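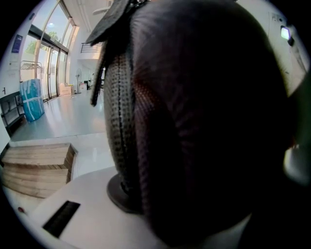
Can a trial observation team rely on Prorley to keep its record of a war crimes case?

For daily notes and witness schedules, a team of moderate size can. For the citation of exhibits in a published report, the present version still requires a manual check against the court's own list.

Product Review: Prorley Case Record Software
Published by the Utska Trial Observation Office
Jan 8, 2023

Prorley is a case record program intended for organizations that attend criminal trials and report on them. It stores observers' notes, links them to transcripts and judgments, and produces a chronology of the proceedings. This office used it from June onward in place of the shared spreadsheets that had served since the first Akanda hearings. The license was purchased at the standard rate and the supplier did not see this review before publication.

Setup and import

The office imported 207 hearing transcripts, most of them scanned. Import took about 72 hours on an ordinary office computer and could not be paused. Typed transcripts were read correctly in nearly all cases. Scanned pages bearing a court stamp over the text were often read poorly, and 17 transcripts had to be entered again by hand. The program marks doubtful pages in yellow, but the mark disappears once the file is opened, whether or not a correction has been made. Staff kept a separate list for this purpose.
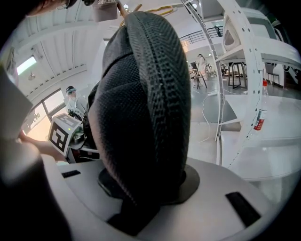 Photo credit: Utska Trial Observation Office

Daily use

Observers enter notes under the hearing date, the charge and the name or protective code of the witness. The form is plain and loads quickly over a weak connection, a matter of some weight in Akanda, where the public gallery has no wired service. Search is the strongest part of the program. A request for all testimony on a single charge, across several defendants, returned complete results in each of our tests.

The chronology is less satisfactory. Adjourned sessions appear as though they were held, and an amended indictment replaces the earlier one instead of standing beside it. Anyone preparing a report on an appeal will need both.

Witness protection

Prorley allows six levels of access. Closed-session material can be restricted to named users, and each viewing is logged. The log can be exported but not searched. Protective codes carried over properly into printed reports.

Comparison with Bovon

The office previously tested Bovon, which handles exhibits better and keeps every version of an indictment. Bovon has no offline mode, however, and its access settings are limited to reader and editor.

Assessment

Recommended for hearing notes and transcript search, with reservations as to chronologies and exhibit citations. Offices whose files consist mainly of scanned records should request a trial import before purchase.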